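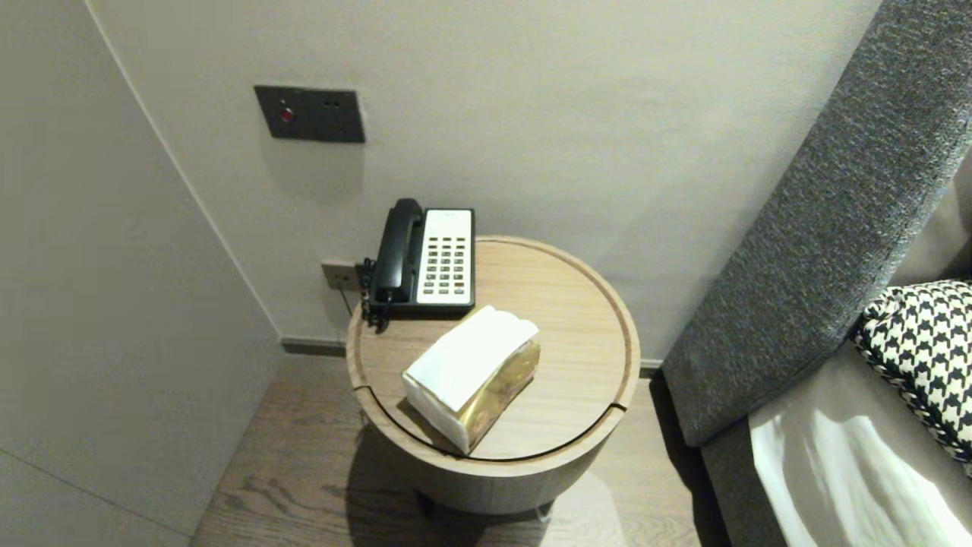 # Room robot catch-up, Prolthorpe, 17 Jan 2025

Minutes by me again, typed up from my scribbles, so yell out if I've got something wrong. We had everyone from maintenance plus two from housekeeping. The night desk sent apologies.

## Left over from last time

- Spare wheel set for the Frota: arrived, and it's on the shelf by the charger.
- New mop pads: still waiting on Nirkton. I'll ring them again.

## The bedside job

Most of the meeting went on this one. The Frota is meant to tidy the bedside table (straighten the phone, square up the tissue box, wipe what's left of the top) and it's been stopping halfway with a reach fault. Fourteen of those since we last met, nearly all on the round tables!

I went through the settings with the group. The arm was still using the profile for the old square tables, so it expected corners. We've now got a round one saved, with the raised rim set as the limit for the wipe. I also want a wider no-go patch at the back left, where the phone sits, as I'm not keen on the wrist going anywhere near that coiled cord. Same goes for the cable down to the wall jack. Housekeeping asked if it could lift the phone and wipe underneath. Not for now, we'll keep doing that by hand.

The tissue box got a fair bit of airtime too. The shiny gold side throws the depth sensor off, so I'd like it to line up on the white top and leave the gold alone. Somebody suggested plain boxes, which would be easier, but the rooms would lose a bit of colour and housekeeping weren't having it.

Also agreed to keep the arm slow on the headboard side. That fabric would mark.

## Looking after it

- Counter reads 3,267 hours. The wrist belt was due a look at 3,200, so we're a bit behind, and I'll do it before the next shift.
- Gripper pads get a wipe with a damp cloth after every 5 rooms. No spray, please, it gets into the finger joints.
- Arm speed near bedding is capped at around 900 on the Zirenow panel. Whoever put it up, please leave it alone now!
- Head camera lens had a greasy smear on it. Cleaned, and I've added it to the morning sheet.

## To do

- Me: wrist belt, ring Nirkton, load the round table profile on the second unit.
- Housekeeping: keep the phone at the back left and the tissues in front of it, in every room if you can.
- Night desk: write down the fault code before you restart it.

The full service can wait until September. Next catch-up is in the workshop, and somebody else can bring the biscuits.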